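Drorham's laundromat is back, and I've never been so happy to haul a bag of towels across town

I got to Ravn Laundry before 8 a.m. on Sunday and there was already a line out the door! If you missed the saga, the old place on Nekaslow Street shut last April and left the whole east side driving out to the highway to wash a comforter (my back still remembers). Now Constanza Zapata has taken over the lease, and she tells me 1,228 people signed the petition asking the town to let her stay open late.

A wash is $4 and you can pay with coins or a card. The first 100 customers got a free dry, and no, I wasn't one of them — I stopped to chat with a neighbor and lost my spot. Pisico, the bakery next door, is sending over day-old rolls in the mornings, so come hungry.

Zapata wants to add a drop-off service for folks who can't carry their own loads, with up to 172 bags a week once she hires more help.
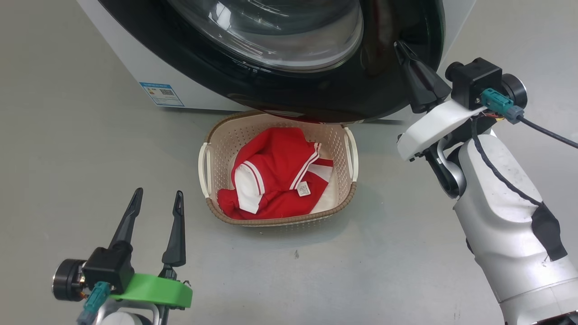 She's looking for two people for the evening shift, so stop by the counter and ask for a form if you're interested.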